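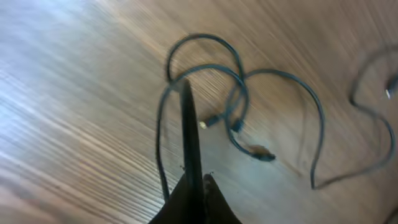

Hi Katia, quick update on the Nernard oral history project, now that your April payment has come through (thank you!). We've recorded 50 interviews with people who worked at the old Barbieri mill, and the oldest speaker is 76 and talks faster than I can type. The cables still drive me a bit crazy, but the sound is clean and I've stopped buying adapters.

Typing everything up is slower than I promised. I'm 2 weeks behind, mostly on the long interviews where folks switch languages halfway through a story. Nodis has agreed to host the audio, so that part of the budget stays as is. I'd like to move the leftover travel money over to typing help, if you're okay with that? The next batch is six interviews, and I'll send you the write-ups as I finish them.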